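Dravbridge Ferry Terminal to Get Step-Free Boarding

Print this story | E-mail this story

March 2015

DRAVBRIDGE - Travelers who use wheelchairs or have trouble with stairs will be able to board the Itar Island ferry without help from the crew once a new ramp opens at the downtown terminal, the ferry operator said.

Rajput Lines, which runs the crossing, plans to replace the steep metal gangway on the east pier with a covered ramp 109 feet long. The ramp will rise and fall with the tide and will have a level resting place halfway along. A second, shorter ramp will be built on the island side.

"We have had people get to the dock with a ticket in hand and turn back when they saw the gangway at low tide," said Priya Nguyen-Tran, the company's passenger services manager. "The crew will always help, but a lot of visitors would like to get on by themselves."

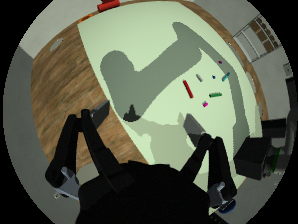
A pale green mat on a wooden tabletop, with a black gripper over it.

Work on the pier is under way. Boats will keep running during construction, with boarding moved to the west pier on some mornings. Passengers who need the current lift should call the terminal a day ahead, as it will be out of service for short periods.

The project also covers the waiting room. The ticket counter will be lowered at one end, the two restrooms will be enlarged and the front doors will open by push button. Signs with departure times will be moved down from the ceiling to a height that can be read from a seat.

Satish Bhatt, who leads walking and rolling tours of the old harbor, said the change would let him add the island to his route. He now ends the tour at the fish market.

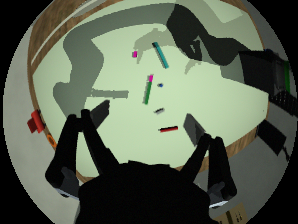 He said the island itself is easier than most people expect. The shore path from the landing to the lighthouse is paved and nearly flat, and the lighthouse museum has a ground-floor entrance. The tower is reached only by stairs.

Lodging is still limited. The Clelledis Inn, near the landing, has seven rooms, and owner Shakuntala Uniyal said two of them have roll-in showers. She suggests booking early for summer weekends.

Fares will not change. A companion traveling with a passenger who needs assistance rides free, and service animals are allowed on both decks. Wheelchairs and scooters may be kept in the main cabin.

Both ramps are due to be finished in December. Until then, a printed guide to boarding times and tides is available at the terminal and at the visitor center on Front Street.

Filed under: Travel News, Accessible Travel, Ferries & Cruises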